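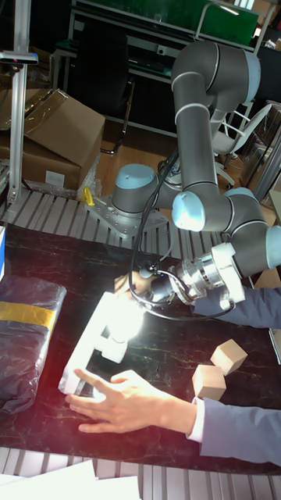

Open Day at the Putitz Paper Mill

The mill at Putitz opens its doors once a year, in December, and I went with Gladys Makori, who binds books and wanted to see where her endpapers come from. We took the early bus and still joined the back of the line at the gate.

Visitors go around in groups of up to 15. Ours was led by Heikki Laaksonen, who has worked in the beater room for 16 years and talks loudly enough to be heard over it. He started us at the rag store, where cotton offcuts arrive in bales and are sorted by hand. Buttons and elastic go into a bin by the door. The smell is mostly damp cloth.

The beaters were running. Heikki scooped out some pulp at two stages and passed both cups around so we could feel the difference – the first lumpy, the second close to thin yogurt. Sheets for drawing paper get a longer beating than blotting paper, and he judges it by hand before the lab confirms it.

Sheet forming was the part most people had come for. Two of the vats are still worked with mould and deckle, and children were allowed a turn at the smaller one. Gladys asked about grain direction and got a long answer, most of which I missed because of the press.

The drying loft is up 46 steps, with no elevator. Felts hang along one side and the sheets along the other. It was warm up there, and a good place to stop for a while.

The shop sells seconds by weight. Gladys bought cream laid, a heavy gray and a pack of Mustonen marbled sheets that the mill stocks but does not make. Coffee and buns were in the canteen until 2. The bus back toward Hidarham leaves from the far side of the bridge, so allow ten minutes for the walk.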